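Subject: Re: [zitley-users] Kitchen episodes, how many before Correa stops asking?

I've read the Neserdale write-up twice now and I'm still not convinced. Four views from the kitchen work first, so we're all arguing about the same room:

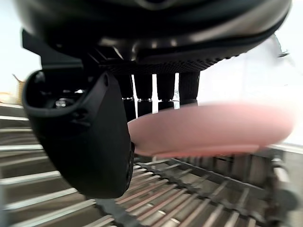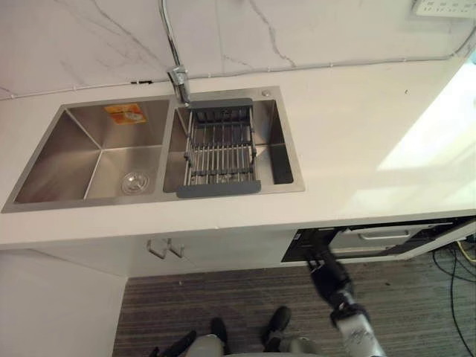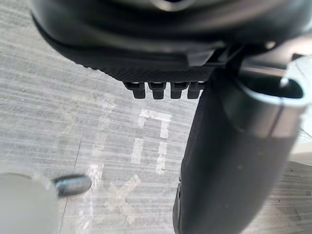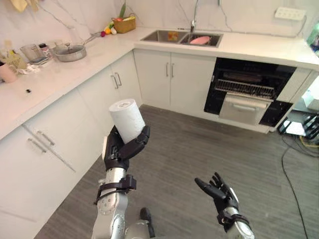
My trouble is with the counting. The plan treats an episode as an episode. Fifty passes at one drawer with the arm coming in from the same side go in the tally exactly as fifty passes from different starting spots would, and I don't see how the learner gets the same good out of both. We did this at Correa with the cupboard doors. The total looked healthy, and then somebody moved the stand a hand's width to the left and the policy grabbed at air.

On 600 episodes, somebody wrote in May:

> We think 600 is a fair target for the kitchen set. Operators on
> Zikham are getting through 20 an hour once they settle in, so it's
> mostly a question of finding the hours. Failed grasps get trimmed
> before upload to keep the set clean. Labels are one line per
> episode, written by the operator at the end of the shift.
>
> If anyone has a reason to want more than that, now's the time.

I don't want more. I'd take half as many if they were spread out properly. Some specific grumbles:

Trimming the failed grasps. Please don't. A fumble followed by a second go is the only place the learner sees what recovery looks like. Throw those away and you've got a model that has never been wrong and has no idea what to do when it is. Flag them if you must, but leave them in the upload.

Labels at the end of the shift. I've been an operator. By the end of a shift I couldn't have told you whether I did the plate before the drawer or after it. "Kitchen, tidy, ok" is not a label. Write it before you start the next one, even if it costs you the pretty hourly rate.

Wrist and head streams. The write-up says they're "aligned" and leaves it there. Aligned to what? On our older Zitley build the wrist stream ran 2 frames behind the head and it was months before anyone checked. I'd like to see the offset written down per session.

Daylight. All I can find in the plan is "normal lighting". Morning sun on a white counter and an overcast afternoon are different colours and different shadows, and I'd want both in there on purpose. Same goes for the held-out set. If it's the same kitchen in the same hour, your success rate is mostly telling you about that hour.

I'm not against the Zikham interface, by the way. It's better than the grey box we had before. I just don't believe a number on a dashboard means the job's half done, and I've yet to see a curve from Neserdale that plots success against variety instead of hours.

If someone has that curve, post it to the list. Otherwise I'd hold off booking the second block of operator time.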